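Speaker notes -- "Cooking for one without losing the will to eat"
Costau library evening, Tuesday slot

Right, wait for the chairs to stop scraping. Say hello, say thanks for coming out in the rain (if it's raining).

Start with the soup story. When I first lived alone I made a pot of lentil soup so big that I ate it for 6 days, and by the end I was having it for breakfast out of spite. Pause there, people usually laugh. Then ask who's done the same. Hands up, don't rush this.

So my first point is that most recipes are written for 4 people and we're rubbish at dividing. Halving is fine, quartering gets silly. What do you do with a quarter of an egg?
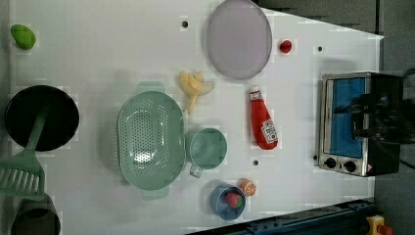 My own rule is to cook for two and eat it twice, with something changed the second time. Monday's roast veg goes into an omelette. Rice gets fried with whatever's lurking in the fridge door. You don't need a system for this, you just need to leave the second half plain -- no sauce, no cheese -- so it can still turn into something else.

Mention the freezer here. Label things! I once defrosted what I was sure was chilli and it was stewed plums. Ate it anyway, with toast.

Next bit is shopping. Hold up the Pokby bag if I've remembered to bring it. I buy 500 grams of mince, split it into 3 and freeze it flat, and that's me sorted for a good while. Loose veg where you can get it. The market at Hurnia will sell you one carrot and not even look at you funny.
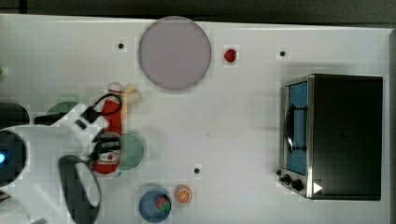 Somebody will ask about bread. Slice it, freeze it, toast it from frozen. Move on or we'll be here all night.

Slow down for this part. Eating alone can feel a bit flat, and I went through a long patch of standing at the sink with a fork. What helped me was laying a place, a proper one, with the radio on. Sounds daft, I know, but I started looking forward to tea again. If the room's gone quiet, let it be quiet for a second.
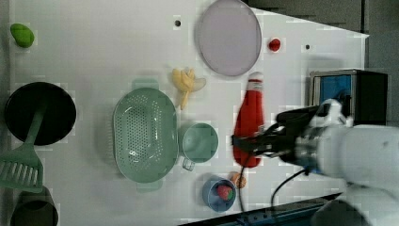

Then cheer them up with the Aquino supper club. Everyone brings one dish and an empty tub, and you go home with other people's leftovers instead of your own -- brilliant idea, wish I'd thought of it. Sign-up sheet is by the door, next one's in May.

Questions. Repeat each one back so the people at the back can hear. Biscuits afterwards, and remember to take the extension lead home this time.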